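4.2 Deciding when to let go

The planner described in Section 3 is content once the peg is above the hole. The controller inherits what the planner calls "above", and most of our trouble lives in the gap between the two. Plirkitz, our perception module, fits a base plate pose from the wrist camera and passes it to Onsri, which runs the descent. Neither was written with the other in mind, and it shows.

We first used a fixed release height. This worked well for as long as the plate pose was right, a condition we had quietly assumed throughout an earlier draft. We then replaced it with a guarded descent: the arm moves down until the vertical force passes a threshold, compares the height reached with the height expected, and either opens the fingers or backs off and begins a spiral search. The search has 2 tuning parameters, both of which were set by Decha Kamolrat one afternoon in March and have resisted improvement by more principled methods.

Of 236 attempts, 132 ended in release without any search. A further 70 needed the spiral. The rest were failures, most of them cases where the peg came to rest on top of a neighbouring block and the controller, feeling a firm push from below, was briefly very pleased with itself. The height check catches this only when the neighbour is tall enough to look wrong.

Crowding also hurts perception. Plirkitz prefers to see the plate's outline and gets on poorly with whatever stands on it. Late in the descent the fingers and the held peg take up a good share of the view, so we freeze the pose estimate before the final approach and trust it from then on, for want of anything better to trust.

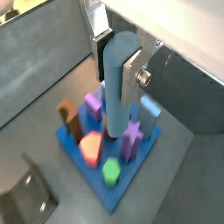

4.3 Ablations

Figure 4. Wrist camera view with the light blue cylinder held upright between the fingers, its lower end just over the middle of the blue plate and the other six blocks standing round it.

Removing the height check made the controller faster and wrong more often. Removing the spiral made it merely wrong.

Contact: Jirayu Limsakul, Skoneo group | © 2023 the authors | Back to top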